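Merino blend socks wearing through at the heel

tenderero_mill
Posts: 443
I'm on my third set of hiking socks in two years and they all fail in the same spot, just above the heel cup where the boot collar rubs. The toe and the ball of the foot are fine. Current pair is a Conico midweight, 30 percent merino, the rest nylon and elastane. Boots are a half size large. Is this a yarn problem or a fit problem?

brokville_knits
Fit. A half size large lets the heel lift on every step, and no yarn survives that for long. Try a heel lock lacing before buying anything else.

loop_gauge
Disagree in part. Heel lift speeds it up, but 30 percent merino with a loose terry loop will go bald at the collar in a boot that fits perfectly. Look at the stitch density. If you can see light through the heel when it's stretched over your fist, it won't last 500 miles.

brokville_knits
Plenty of loose knits go past 500 miles. Mine did, in Baumgartner boots with a stiff collar. I still say lace first.

tenderero_mill
Tried the heel lock this morning. Less lift, but it puts pressure across the instep. I can see light through the heel on every pair I own, including the one I haven't worn yet.

loop_gauge
Then you have both problems. On washing: turn them inside out, cold, no softener, and keep them out of the dryer. Heat takes the elastane first, the sock goes slack, and then it bunches and rubs. I also keep thin dress socks in a separate load from anything with terry in it.

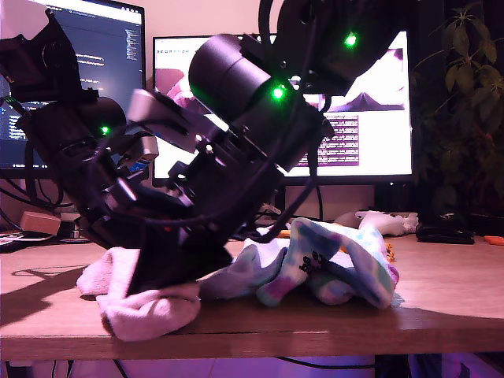 I rotate 4 pairs and retire them by feel. Once the pile at the heel is flat and stays flat after a wash, the sock goes to yard work. Darning a terry heel is possible, but the patch makes a ridge and you get a blister.

seam_ripper_bk
The ridge comes from using yarn that's too thick. Split it to half the plies and weave on the outside face. I have darned heels from February still in use.

loop_gauge
On flat knit, sure. On terry I've never gotten it smooth.

tenderero_mill
Going to put thinner insoles under the heel lock and see if the instep pressure goes away - will post the wear after a month.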